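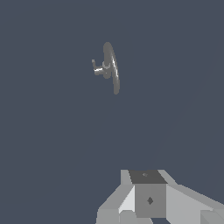
Task scene in the Trestitar simulator, seen from just behind the gripper.

Trestitar 3 review: good simulator, poor warnings

I work on arm control at Petau and have used Trestitar since September. The task here is plain enough: put the fingertips on the lever of a kitchen tap and push it over. Setting it up took an afternoon. The tap model comes from the Greramar parts library and loads without any fiddling.

The trouble began with the long runs. Out of 1000 attempts, 19 were marked as passed when the lever angle in the log had not changed at all. The success check was reading the position of the gripper and ignoring the lever. A policy trained on that learns to hover near the handle and collect its reward.
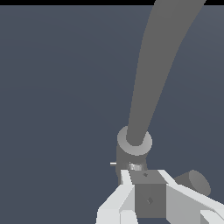
Close view of the wrist and gripper, fingers either side of the grey block.

I also had contact faults at the fingers. With the default time step the fingertips sank into the lever, then sprang off it hard enough to throw the wrist past its joint limit. Trestitar carried on and printed nothing. On a real arm I would expect a protective stop, and I'd want the simulator to do the same — or at least write a line in the log.

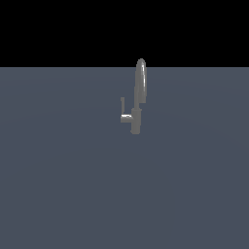

What fixed it

Cutting the time step to a fifth of the default stopped the sinking. Runs are slower, though not 5 times slower. For the false passes I rewrote the check to read the lever joint directly, and turned on the joint limit alarm, which is off by default and hidden in the Wijaya plug-in settings.

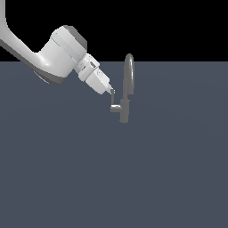
After both changes I repeated the full batch and had no false passes. Support answered in 3 days and agreed the check was wrong, but gave no date for a patch. I would still buy it for reach and contact work. Don't move anything trained on the default settings to a real arm until you have read the joint logs yourself.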